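Kindale season 2: running times, recuts and the missing cold open

Board: Television > Drama > Episode discussion

tapehead_marlow
Has anyone compared the streaming version of Kindale season 2 against the original broadcast? I have off-air recordings of the full season and the episode lengths don't match. The premiere on my recording runs 476 seconds longer than the streaming file after the ad breaks are removed. The cold open with Dzifa Eshun on the ferry is missing entirely from the streaming file, and the funeral is shorter.

glasscurtain
Was yours recorded from a PAL channel? Speed differences will throw off any comparison.

tapehead_marlow
No. Both are 23.976 after inverse telecine. I matched on dialogue, so speed isn't the issue. The missing material is whole shots.

rhoda_k
The ferry cold open was in the press screener too. The premiere went out in an extended slot the first time, and every repeat was the shorter cut. My guess is that Ollham was given the repeat masters when it picked up the show and nobody there asked for the others.

glasscurtain
I don't buy that for the funeral. The repeat I watched in November had the full eulogy. The streaming version goes from the church door to the car, and the music crossfades where the eulogy should be. That is a new edit with a new mix. Somebody did it on purpose.

rhoda_k
Or it was a music clearance. The hymn under the eulogy is a commercial recording. If the license covered broadcast only, they would have to replace it or cut around it, and the stems may not have been available.
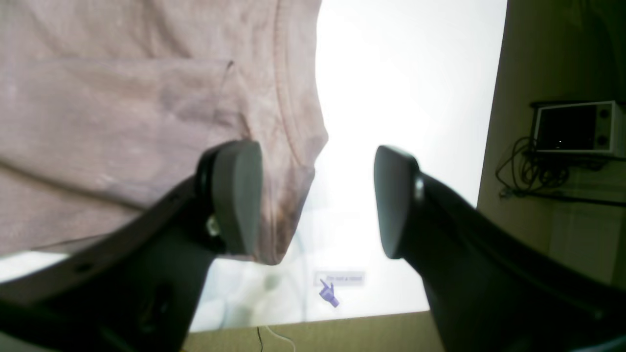

oldfeed
Who plays the older brother in the funeral sequence?

tapehead_marlow
Yuto Yagi. He is credited in the broadcast version of the premiere and missing from the streaming credits, which were remade as a single card.

oldfeed
Thanks. I knew the face from Clurka and couldn't place him. So his only dialogue in that episode is in the eulogy?

tapehead_marlow
Correct. He has one silent shot left, getting into the car. He's back with lines in the fourth episode, where new viewers have no idea who he is. The "you said it at the church" line refers to the eulogy and now refers to nothing.

glasscurtain
Which is my problem with the clearance theory. You would drop the hymn and keep the speech. It's a plot point.

rhoda_k
Only if you can separate them. If all they had was a finished stereo mix, dialogue and music come as one track. Looping Yagi a year later for one scene costs money, and I doubt Ollham was paying for that on a show it got in a bundle.

benchseat
Counterpoint, the short version plays better. The broadcast premiere is slow. The ferry opening gives away that she has left town before the first scene asks whether she will. I've seen both and would recommend the short one to someone new.

glasscurtain
Preferring it is fine. It should still be labeled. The listing says "complete season" and makes no mention of an edited episode.

benchseat
Agreed on the label.

pixelcount
Is the disc any better? I've only seen the Apaza set listed secondhand, and the back cover gives one total for the season.

rhoda_k
Apaza used the broadcast masters. Ferry and eulogy are both present, and the cast card is the original one. Video is interlaced and softer than the stream, with some edge enhancement. Audio is stereo at a low level. The commentary on the finale is worth having, but the director spends most of it on the weather.

pixelcount
Then the best available copy would be stream video with the disc used for the missing shots.

tapehead_marlow
That is what I'm comparing now. The color timing differs. The stream is cooler and has been cropped slightly on the left, so the disc shots stand out when you cut between them. I've logged the premiere and the fourth episode. The fourth has no missing footage, only a shorter recap. I'll post the log on Friday once I've been through the finale.

glasscurtain
Check the hotel scene in the finale while you're there. I remember a longer phone call, around 90 seconds, but I may be mixing it up with the trailer.

tapehead_marlow
Will do. Do you remember who she was talking to?

glasscurtain
The sister. There was a line about selling the boat.

benchseat
That call is in the stream. I watched it last night. The boat line is there.

glasscurtain
Then I'm thinking of the trailer. Leave the hotel scene off the list.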